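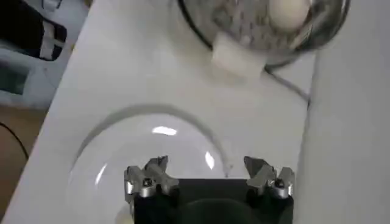 How much of the grant has been spent so far? We have drawn 48 percent of it, against a plan of 50 percent at this point, and the remainder is committed to the second half of the river path work.

Most of the spending went to gravel, drainage pipe and the contractor, Guillot. The stretch from Andetthorpe to the old ford is open to walkers and bikes. It floods less than it did, though the low spot by the cattle gate still holds water after heavy rain and will need another load of stone.
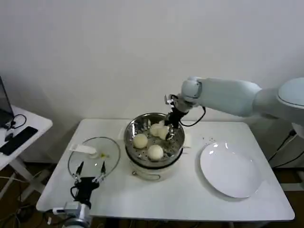
Guillot has agreed to bring that stone at the original rate if we order before the end of June. I would like to do so. The alternative is to raise the path on boards, and the quote from Umach for that was well above what we have left in the surface line.

*Last updated: June*
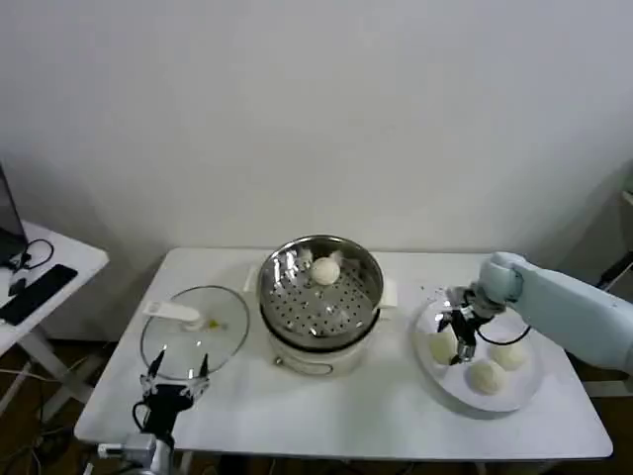 ## Path counts

The counter at the ford recorded 2,717 passes in its first full month. It can't tell a walker from a bike, and it logs a person going out and back as 2 passes. It also stopped for one night when the battery ran down. We have left that gap in the figures as it is.

## Signs and planting

- 22 marker posts are in. The post at the mill turn leans and will be reset.
- Willow stakes went in along the lower bank. Deer have eaten the tops of many of them, so we are adding mesh.
- The map board is with Vekska for printing. The first proof had the parking area on the wrong side of the river.
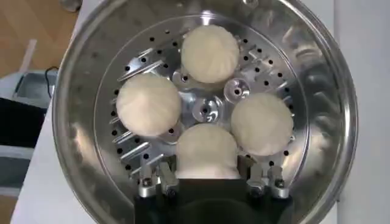 The corrected proof is due back before the stone is ordered, and the board should go up the same week as the mesh. If the board slips, the opening of the upper section does not depend on it.

## Still open

The landowner above the ford wants a gate that closes on its own. We priced a steel one and it fits within the contingency. We have not ordered it, and need your approval to move the money over from that line.

Permission for the upper section is signed except for the drainage outlet, where the county asked for a new drawing. It has been sent.

Hanne Mikkelsen
Path project lead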